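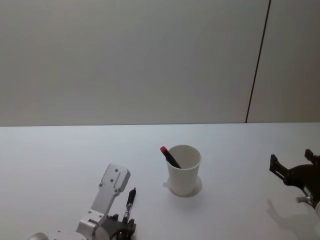
The Long Wait for a Robot That Tidies Up

By Kamrul Samarakoon
January
3 min read

My mother-in-law wants to know when she can buy one. She has read that the robots are here, and she has a dishwasher that needs emptying.

I told her I would look into it, and so I spent a morning at Dakow, a small company in Rulcombe that is teaching a pair of arms to put markers in a cup. It is a chore my daughter could do at two, when she wasn't drawing on the dog.

The arms had been practicing for most of the winter. An engineer steers them through the job, the computer keeps a record, and then everybody does it again. By the week I visited they had 2,000 of these runs saved up. In the latest test the arms were left to themselves for 200 tries and got 163 of them right. The other 37 included tipped cups, dropped markers and one long pause that the staff still discuss.

"People see that and ask about laundry," the lead engineer told me, in the tone of a man who has been asked about laundry.

Laundry is a sore spot. A marker keeps its shape when you pick it up. A fitted sheet has never kept its shape for anyone, and a kitchen drawer is worse, being full of things that have slid under other things. Change the cup for a taller one and the arms need more lessons. Move the lamp and they may need a few more after that.

Shops are a little further along. At the Brandes warehouse in Asby, a single arm moves 790 boxes on a good shift, provided the boxes are the same size and face the same way. The woman who works beside it straightens the ones that don't. She told me she likes it fine and that it never wants to swap breaks.

What would a home version cost? At Dakow they laughed, then gave me a figure and asked me not to print it. I'll say that for the same money you could have a person come in and empty the dishwasher until about the time my daughter retires.

I passed this on to my mother-in-law. She asked whether it did windows.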